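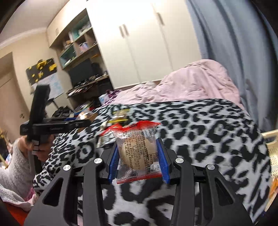

Red-seal packet, text side, over the leopard cloth. January, afternoon.

Wrapper notes, continued from page 77

Started at 15:00, because before this the light on the cloth was too strong and every clear film had a shine on it. With the curtain half closed it goes better. I keep the leopard cloth for now. Benedikt finds it terrible, and I agree that it is not a quiet background, but for transparent film it is useful: where the film is clear the black rings stay sharp through it, and where it is a little milky they become soft. On the grey felt I could not judge this at all.

Subject today is the small single packets, the kind with one piece of food in each. For the Mundura job we must propose a wrapper for one biscuit, clear in the middle and coloured only at the seals, so I wanted to look slowly at how others have solved it before I draw anything.

Red-seal packet

This one I like the most. The film is clear, the top seal is red and crinkled and goes out wider than the body, like a small collar. The bottom seal is also red but much narrower. I had drawn both seals the same width in my first sketch and it looked dead. With the wide one on top the packet has a head and a foot, and one knows without reading which way it stands.

The food inside is pale beige and rounded and fills the packet nearly everywhere. I think this is important for the text. The writing is small, dark and Chinese, a dense block of it, printed on the clear film directly over the food, so that the food is doing the work of a light background. No white panel is printed under it, as far as I can find. I would not have dared this. But it reads as dark on light, and it saves one printing pass. The risk is clear: if our biscuit is darker, or if it breaks and the crumbs go to one end, the text is standing over nothing.

I can read only very few of the characters, so about the contents I write nothing. Malte Bauerfeind has a neighbour who will translate the block for us. I want to know mostly the order of the information, what comes first and what they put last.

In the text block there is a thin ruled line near the right side. Small thing, but it gives an edge to the columns. Without it I think the block would swim on the food. To try in our layout, line weight as thin as the printer allows.

Lower on the wrapper are white curved lines, one inside the other, and next to them a small dark rectangular symbol near the bottom seal. White on clear film is weak here. Over the pale food one must look twice. If Mundura wants their wave pattern in white (they asked for it in the last call) I will show them this packet and let them decide themselves.

Yellow-end packet

Also clear film, but with yellow ends. I did not come far with this one today. First impression from a distance: the yellow is friendly, but it separates less from the pale colours near it than the red does. From the door of the room I saw the red seal first, each time. This is of course only my eye and an afternoon light. Benedikt should repeat it without knowing what I wrote, so Benedikt, if you read this before you looked, please say so.

Silvery-white packet

Flat, silvery white, dark markings. It belongs to another family and I put it with the others only for comparison. No view of the food, so the printing can be where it likes and has its full contrast. Beside it the clear packets look cheaper, I must say, but also more fresh. The client will have an opinion about "cheap". Better we bring the word up first.

Handling

Pressed from both sides, the clear film makes a lot of noise and I find the noise pleasant. Our sample film from Gistov is softer and almost silent. When I closed my eyes I would have said it is a freezer bag. Ask Gistov for the next stiffer grade, two sheets are enough for the trial.

Opening: I did not open the red one, I want to keep it whole until the translation is done. On the crinkled seal there is enough material to hold with the fingers, more than on our dummy. Our top seal is 6 mm, and my thumb slides from it. I will make the next dummy with a top seal of double height and leave the bottom one as it is.

Mistakes of mine today

I wrote the film notes in pencil on masking tape and then put the tape on the film. It pulls a grey mark. Please use the paper tags.

I forgot to write the direction of the packets when I turned them. For all further notes: "top" is the end with the wider seal. When both seals are equal, top is where the text begins.

For the drawing

— Red or other strong colour on both seals, top wide, bottom narrow.
— Text dark, straight on the clear film, placed over the thickest part of the biscuit.
— One thin line at the side of the text block.
— No white on clear film without a test print.
— One version with a broken biscuit, to see how bad it is.

The last point came from Malte and I was first against it, because who presents a broken biscuit to a client. But it is how many of them will arrive in the shop, so we should know.

Kividum has answered about the test print. They can do clear film with two colours, white counts as a colour. So red plus black is possible, and then the white waves are out anyway, or the text must be red. Dark red small text over a pale biscuit could perhaps be good. I will try it on the office printer with the transparent sheets before I ask them for a price.

17:20, stopped, light is gone. Packets go back in the shallow box, the cloth stays where it is. Please do not eat from the box, also not the ones without a tag.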